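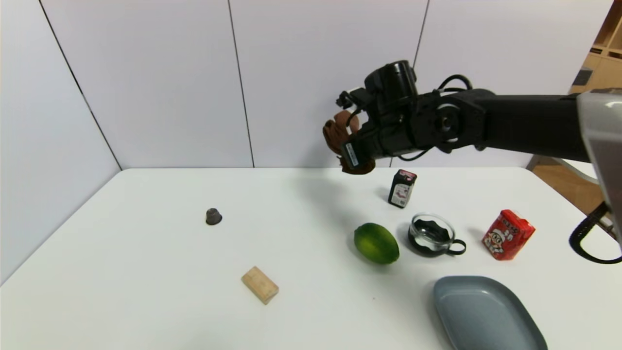 Category: Arm and hand > Faults > Open (waiting on parts)

Ticket opened by Heriberto Ñahui, Praltthorpe student robotics club, Sunday, November 17, 2019.

Summary: the hand stops closing partway through a pick and sulks until someone restarts it. We are meant to be practising for the tabletop sorting event in December, which asks for everyday objects to be picked up and put on a tray without breaking them, dropping them or taking all afternoon. At present we manage the first of these by never getting hold of anything. The arm travels out nicely, parks itself above the back half of the table with its brown fingers curled, and there it stays. The lime has nothing to fear. Neither has the small carton almost directly under the hand, which ought to be the easiest target we've got. The controller reports error 14, described in the manual as "grip fault, general". Thank you, manual.

What we've tried

1. Turned it off and on. Worked for three picks, then error 14 again.

2. Turned it off, had tea, turned it on. Worked for four picks. The club is now split over whether tea is a factor. I've asked them to stop testing this.

3. Checked the plug at the hand end. It was seated properly. Took it out and put it back anyway, so that I could write this line.

4. Looked at the cables where they loop over the wrist. My theory was that they pull tight when the wrist turns and the signal drops out for a moment. Ran the wrist back and forth 60 times with the fingers left alone. No fault. I was quite attached to that theory.

5. Same again, but opening and closing the fingers with the wrist still. Error 14 on the ninth go. So it's the fingers, or whatever drives them, or whatever is listening to them.

6. Swapped the grip settings for last year's file. The hand closed with great confidence and set off error 14 even sooner. Put this year's file back.

7. Read the log. The finger position climbs steadily and then jumps to 2,528, where it sticks. The top of the scale is 1,000. Either the fingers have gone somewhere the rest of us can't follow or the position reading is rubbish.

Reply from Batista (hardware)

It's the reading. We had the same jump on the old hand, and it was a tired position sensor in the finger drive. You can confirm it by closing the fingers very slowly with the force limit right down. If the number leaps at the same point each time, the sensor's worn there. Please don't take the hand apart until I'm in. I remember the last time, and so does the carpet.

Update from Heriberto

Did the slow close, five runs. It jumps at the same place on every one. Annoyingly good guess. I haven't taken anything apart, although I did get the small screwdriver out and look at it.

Tanex make the sensor and Padbridge stock it. I've ordered two, since I've met us. Padbridge say delivery takes up to a week, so the sorting practice is off until then.

Workaround for now: cap the close so the fingers stop short of the bad spot. That's fine for anything fat and useless for anything thin, so please leave the wooden block and the coffee capsule out of your scripts. The arm moves and the camera code can still be tested as normal with the hand switched off.

Still to do: fit the new sensor with Batista present, redo the zero point, run the slow close again, and take the cap out of the settings. Whoever takes the cap out, write it here. Last year's was still in at the competition.

Status: waiting on parts.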